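Waffeltuch von Linora: viel Struktur, wenig Tischtuch

Auf Waffelpiqué als Tischdecke wäre ich von allein nicht gekommen. Für mich gehört das Gewebe ins Bad. Linora verkauft es in Beige-Rosa trotzdem für den Tisch und verspricht, es liege »von selbst glatt«. Nach der ersten Wäsche bei 60 Grad lag es bei mir erst nach dem Bügeln glatt, und gebügelt verliert die Waffel einen Teil ihrer Tiefe.

Gekauft habe ich das Tuch im Dezember, inzwischen war es 30 Mal in der Maschine. Die Farbe hält, das muss ich zugeben. Der Saum hat sich an einer Ecke verzogen. Krümel setzen sich in die Vertiefungen, mit der Hand bekommt man sie nicht heraus, ich schüttele das Tuch jedes Mal am Fenster aus.

Gläser mit dünnem Stiel stehen mir darauf zu wacklig. Bei breiten, schweren Sachen habe ich keine Bedenken, ein Tablett aus Edelstahl mit Teller und Schüssel darf gern den ganzen Abend stehen bleiben. Spielkarten lassen sich auf dem Stoff gut aufnehmen, besser als auf der nackten Platte.
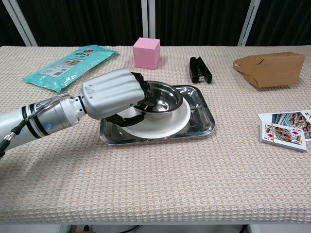
Waffeltuch in Beige-Rosa, in der Mitte Tablett, Teller und Schüssel.

Das Modell von Horgan ist glatter gewebt und kostet weniger. Wer die Struktur mag, wird damit nicht glücklich. Ich würde beim nächsten Mal trotzdem dort bestellen.

Drei von fünf Punkten.

Bríd Dunne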